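Teaching a Hand to Take a Card: What Our Wrist View Was Good For
Student project report, robotics lab course 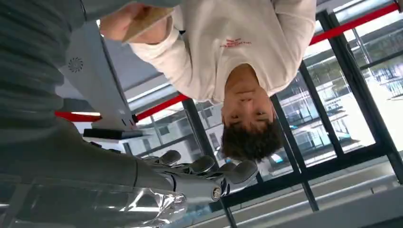
Zixuan Xia thought we should give up on the wrist view completely and just use the force readings, and said so at pretty much every meeting until August. I was on the other side of that argument. This report is mostly the story of how we both ended up partly wrong, plus the numbers.

The task sounds tiny. A person holds out a stiff card, the robot hand closes on it, and the person lets go. We called the project Skestumen (the name was on our shared folder before anyone had agreed to it, so it stuck). The hand has four fingers, and a thin card is a pretty mean thing to give it. Fingers that are happy wrapping around a mug will push a card sideways or fold it in half.

What I wanted to find out was when the hand should start closing. Our first version used a fixed distance: once the card was close enough, close. That works great if the person holds perfectly still, and people don't! They drift, they tilt the card, they look at the hand instead of at what they're doing.

So I built two triggers to compare. The first one, from the wrist view, watches how fast the card's outline is changing and waits for it to settle. The second one is Zixuan's, and it ignores the picture and closes when the fingertips feel a light push. Lejla Spahić set up the trial order so neither of us could pick the easy ones for our own method, which was probably smart of her.

We ran 80 handovers, 40 per trigger. A handover counted as good if the card ended up in the hand with no bend and no second try.

Wrist view trigger: 14 failures out of 40
Touch trigger: 6 failures out of 40

So yes, touch won, and I had to hear about it on Monday. But the failures were different kinds of failures, and this is the part I think is worth reading. Nearly all of mine were late closings. The card kept wobbling, the outline never settled, and the hand just sat there while the person got bored and pulled back. Zixuan's were all bent cards, from people who pushed harder than we planned for.

The picture also gave me trouble I hadn't planned on. The camera rides on the wrist, so depending on the arm pose, everything comes in upside down. My outline code didn't care about that, but the face detector I was using to guess where the person was looking hated it. I spent most of a week on that before I rotated the input using the joint angles, and then it took ten minutes. Bright windows behind the person were the other headache — a tan card against washed-out glass has a pretty weak edge.

What I'd do next is use both. Let the picture move the hand into place and line up the fingers with the tilt of the card, then let touch decide when to close. We have a rough version running, but we haven't tested it enough to put a number in here. Zixuan has agreed to keep the camera on for now.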